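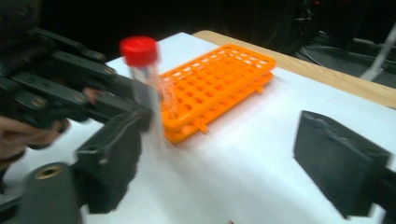 NEWS RELEASE | Laboratory Automation and Purchasing

Prastbridge Laboratories Sets Equipment Plan for Automated Tube Handling

PRASTBRIDGE, May 8, 2024. Prastbridge Laboratories today announced an equipment plan covering the purchase, installation and upkeep of automated tube handling at its sample preparation site. The plan sets aside funds for 3 work cells over 27 months and replaces the former practice of approving each item of automation as a separate request.

Under the plan, the laboratory will buy grippers, arms, racks and replacement parts from a single schedule. Spending in the first stage is limited to one work cell, to be known as Alta. Orders for the remaining two will be placed only after Alta has completed its acceptance period.

The work assigned to Alta is the placing of capped centrifuge tubes into racks and their removal for the next step. The task is now done by hand at every bench on the site. Handling trials with hand-held grippers have been under way at the laboratory, using screw-cap tubes and open-grid racks, and records from those trials form part of the technical requirements issued to suppliers.

"Racking a tube is a small job that our staff repeat all day, and it was the right place to begin," the laboratory said in a statement. "We have asked suppliers to quote for the tubes and racks we already own. Changing our consumables to suit a machine would move the cost to another line of the budget, where it would be harder to see."

Nägeli, an automation supplier, has been selected to deliver the Alta cell. Brindell will provide installation, staff training and scheduled service under a separate agreement. The laboratory kept the two contracts apart so that service terms can be renewed or rebid without affecting ownership of the equipment.

Acceptance of the Alta cell will depend on a supervised run of 600 tube placements, carried out on site with the laboratory's own racks. Clear tubes will be used throughout the run, including under the bench lighting in daily use. A dropped tube, a loosened cap or a tube left partly seated will be recorded as a fault. Final payment will be released when the results have been reviewed and signed by both parties.

The budget treats jaw pads, fasteners and cables as consumable items with their own annual allowance. Earlier equipment requests at Prastbridge listed only the purchase price, and later repairs were charged to general bench supplies. From this year, every automation request must state the expected cost of wear parts, floor space, electrical work and staff time for training.

Delivery of the Alta cell is scheduled for August. One bench will be taken out of routine use during installation, and its work will be moved to adjoining benches. No change to sample acceptance hours is planned. Staff who now prepare racks by hand will be trained to load, clear and restart the cell, and manual racking will remain available at all times.

The laboratory will publish a summary of the acceptance results to its client organizations before the second order is placed. Clients whose tubes differ in size or cap type from those in the current requirements are asked to send 100 empty tubes to the receiving desk, marked for the Alta project, so that they can be included in later testing.

About Prastbridge Laboratories

Prastbridge Laboratories provides sample preparation and storage services to research groups and regional clinics. Requests for the technical requirements or the purchasing schedule may be addressed to the Prastbridge purchasing office.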